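News > Automation > Standards and Practice

Druvley issues bench rules for two-arm assembly trials

Draft sets terms for small-part work, from mat condition to how a failed insertion is logged

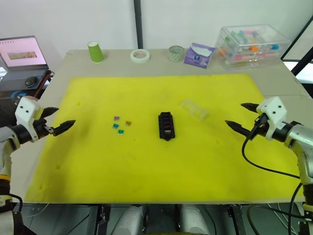
What the rules cover

Druvley, the contract test laboratory, published a code of practice on Saturday, September 26, 2020, for bench trials in which two robot arms share one work surface. The document runs to nine sections and applies to parts that a person would normally pick up between finger and thumb. Blade-type fuses and their holders are the worked case used throughout the text.

The code is voluntary. Druvley will apply it to its own trials at once and will ask outside clients to follow it from December. Zinerwood, which builds fixtures for electrical assembly, and Cozma, a supplier of gripper fingers, commented on earlier drafts and have said they will adopt it in part.

Judit Medve, the lead author, said the work began after two teams in the same laboratory reported different success rates for the same fuse task.

"Both teams had done the job properly by their own lights," Medve said. "One counted a fuse as inserted when it stood up in the slot. The other pressed it down and checked the height. You can't put those two numbers in one table, and we had been doing it for months."

Definition of a completed insertion

Section 2 defines three states for a fuse: released, started and seated. A fuse is released when both fingers have let go of it, wherever it then lies. It is started when both blades have entered the slot. It is seated when the body of the fuse meets the stop height given on the drawing for that holder, measured with a gauge after the arms have withdrawn.

Only seated fuses count toward the success rate. Started fuses must be reported in their own column. A fuse placed in the wrong slot is a failure even if it is fully seated, and the slot it went into must be recorded.

Holders may be partly filled at the start of a trial, but the filled positions have to be written down before the first motion.

Work surface

Foam mats are allowed and, for fuses, preferred. A soft surface lets a fingertip go slightly below the underside of a flat part without stopping the arm. The code requires a single plain color that differs from every part in the trial. Clear parts, such as covers, are exempt from the color rule but must be named in the parts list, as cameras often find their edges poorly.

Mats wear. Section 3 calls for inspection at the start of each shift and replacement when a dent in the pick area is deep enough to hold a fuse at an angle. Dents and dark marks outside the pick area are tolerated. Turning a worn mat over is permitted once.

Objects not used in the task may stay on the bench if they are outside the mat and outside the swept volume of both arms. They must not be moved between the first and last run of a series. Druvley considered a full clear-bench rule and dropped it after Zinerwood argued that production benches are never bare and that results from a bare one transfer badly.

Starting layout

Loose parts are to be set out by hand in a cluster on one side of the holder, with no two parts touching. The code doesn't fix exact positions. It asks instead that the layout be changed between runs and that an overhead or head-mounted camera record it each time. A series in which every fuse starts from the same point must be labeled "fixed start" in the report.

The long axis of the holder is to be recorded relative to the front of the table. Holders that are not clamped must be listed as free. For a free holder, the second arm may be used to steady it, and the report has to state whether it was.

Fingers and cables

Finger geometry drew the longest comments. Pointed fingers reach between neighboring fuses, but they touch the part over a small area and can turn it during the lift. Serrated inner edges reduce slipping and can mark a plastic body. Section 5 sets no preferred shape. It requires a drawing of the fingertip, the surface pattern if there is one, and the number of closing cycles since the fingers were fitted.

Under the draft, fingers are checked for alignment every 400 cycles. The interval came from a wear series run on Cozma fingers at Druvley, in which the first measurable tip offset was found at cycle 393. Cozma had asked for a longer interval for hardened tips. The matter is left open for the next revision.

Cables leaving a gripper housing must have enough slack for full wrist travel and must not cross the pick area at any point in the motion. A hanging loop is acceptable if it stays clear of the table edge. The check is done by hand, with the drives off, by moving each wrist to both ends of its range.

Shared space

Both arms may be over the mat together. Before a series starts, the operator has to set a minimum distance between the two sets of fingers and enter it in the log. Any stop caused by a breach of that distance counts as a failed run. It may not be removed from the data as an equipment fault, a practice the authors say they found in several older reports, including some of their own.

Manual intervention is treated the same way. If an operator straightens a fuse, the run ends there.

Reporting

A full series is 90 runs. Shorter series may be published with the number of runs stated in the first line of the results. Reports must give the layout record, parts list, finger drawing, mat change log and the three-state count for every slot.

Bláthnaid Horgan, who manages test planning at Zinerwood, said her company would take up the insertion definitions and the reporting format but not the mat rules.

"Our customers don't assemble on foam," Horgan said. "We test on the surface the line uses. I've no quarrel with the rest of it, though the gauge check adds time and we'll have to price that in."

Medve said a trial on a hard surface can still claim conformity if the change is declared on the cover sheet.

Druvley is using Vindudix, its in-house logging software, to produce reports in the new format. The file layout is given in an annex so that other laboratories can write the same records with their own tools. Comments on the draft are open until December, when a second version is due. That version is expected to add a section on pulling fuses out of a holder, which the present text leaves out.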